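Why Does Dust Keep Coming Back?

Reading time: 2 minutes

I wiped my shelf last Saturday morning. Well, I say wiped, I sort of pushed a sock along it. And a few days later, there it was again, a soft gray fuzz on everything! So I went off to find out where dust comes from, and I'm going to tell you, because some of it is pretty gross (the good kind of gross).

Dust is a mix of tiny bits. There are threads from your socks and sweaters and blankets, and crumbs, and specks of dirt that rode in on your shoes. In spring there's pollen too. And yes, there's skin. Your skin is always making new cells underneath, and the old ones on top dry out and flake off, so small that you never feel them go. If you have a cat or a dog, they're adding plenty of their own.

Now, these bits are so light that they don't drop like a marble does. The air holds them up for a while and they drift. Next time the sun comes in through a gap in the curtains, look along the beam and you'll see them floating. Then you sit down on the bed, whoomp, and up goes a whole new cloud of them.

Sooner or later they settle, and they aren't fussy about where. Bedroom things all get their share.

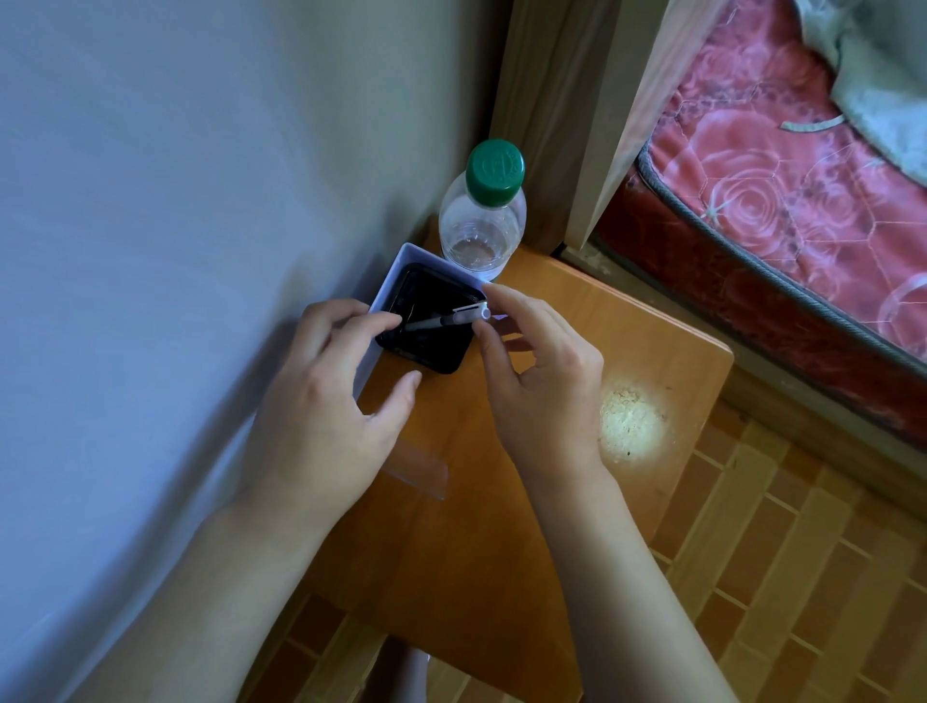
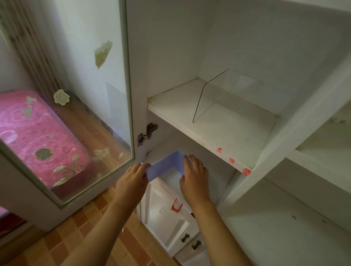
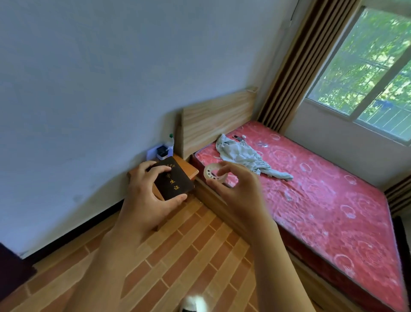
Khang Sầm wrote to me that the top of the bedroom door is the worst place in any house, and that a finger run along it comes away looking like a mouse. I tried mine. Yuck, and also correct.

Want to see how fast it happens? Put two strips of clear tape on a piece of black paper, sticky side up, and hold down the ends with more tape. Leave the paper on a shelf for six days. Before you look, guess what you'll find! Use a magnifying glass if you can borrow one, and see if you can spot a curly thread. I found a bright orange one and I own nothing orange.

When you clean up, use a cloth that's a little bit damp. A dry one mostly knocks the dust back into the air, and then down it comes again on the spot you just did. Start up high and finish with the floor.

Comments

Kha Phí: We did the tape thing and ours had a bug leg in it!! My brother won't go near the shelf now.

Skivix: is there dust in space

Kershaw: Yes, lots. Mine is under the couch though.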